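**Ticket 2830: Fitted sheet will not lie flat (guest room, Clulville flat)**
Status: open, again
Opened: Sep 2, 2019
Severity: low, unless you are the one looking at it

**Reported problem**

The gray Flasix fitted sheet has a knot of creases near the middle of the bed. The rest of it is fairly taut. The creases spread out from one spot, like a windshield that met a pebble. The sheet has been on this bed, off and on, since February, and the knot has been there for most of that time.

Expected: a flat bed.
Observed: a flat bed with an opinion in the middle.

**Things already tried**

1. Smoothing by hand, from the middle outward. The creases moved over politely and came back.
2. Smoothing by hand, from the edges inward. Worse. Do not do this.
3. Taking the sheet off and turning it end for end, on the theory that I had the long side on the short side. I had. Fixed that, felt clever, knot still there.
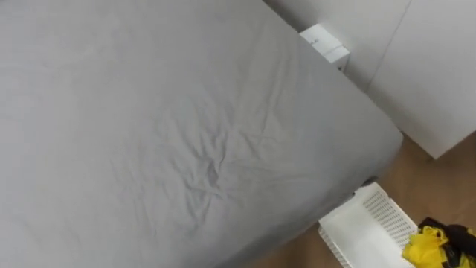 4. Extra 30 minutes in the dryer. The sheet came out in a ball with one pillowcase inside it, which solved a separate ticket about a missing pillowcase.
5. Reading the Flasix care leaflet. It recommends "prompt removal." I was 6 steps from the dryer at the time and still managed to be late.

**Second look**

Went around all the corners this time, having previously checked the two that are easy to reach. One had a flap hanging down below the mattress with the white tag on it. I had been blaming the fabric for months. 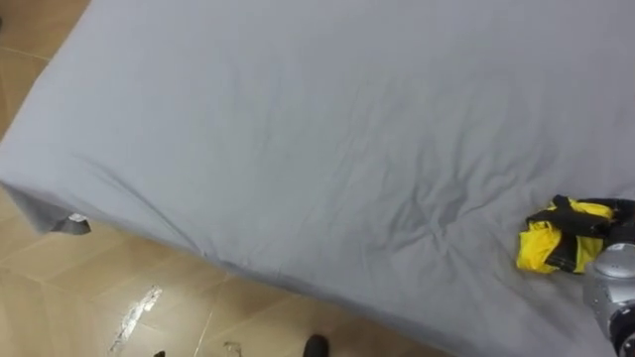 **Logged by:** the tenant
**Role:** Laundry, linens, and all complaints about same

Corner tucked under, tag and all. This takes one hand to lift the mattress and one to shove the fabric, and a third would be welcome. Pulled the sheet toward the long side afterward, then toward the foot.

Rule for future washes, to save me looking it up again: yellow and black things do not go in with the gray sheet. They get their own cold load. The last mixed load is covered in a closed ticket and I would like it to stay closed.

**Ruled out**

- The mattress. It's a Ferraro, and with the sheet off I could find no dent or lump where the knot forms.
- The size. Label and mattress agree, which is more than I can say for the duvet cover.
- The floor. I put a level on it. I don't know why. It was that kind of evening.
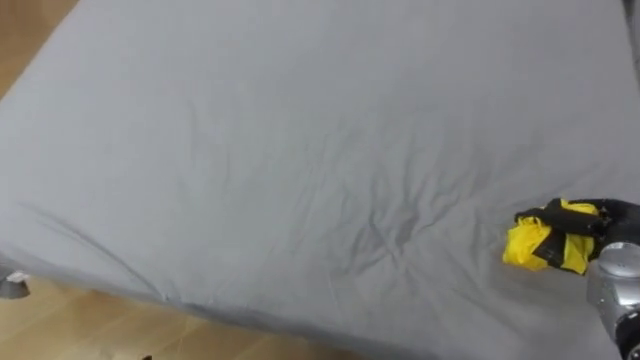 *Sides snug, creases still fanning out from the middle.*

**Current theory**

The creases are set in. The sheet sits folded in the bottom of the drum after the cycle ends, and the fold dries where it is. If so, no amount of tugging on the bed will help, and the fix belongs at the laundry end.

Next wash:

- Sheet goes in alone, on cold
- Spin speed down a notch
- Out of the dryer while still slightly damp, shaken once, straight onto the bed

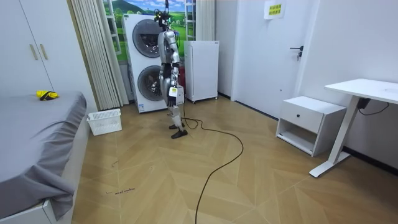 I also looked into buying an iron. The Tranavard steam model costs 300, for which I could replace the sheet several times and own no iron, a condition I have come to value. The neighbor's travel steamer is a possibility if the damp method fails.

**Workaround until then:** put the blanket on.

Leaving this open until the next wash. Please don't mark it as "works as designed" again.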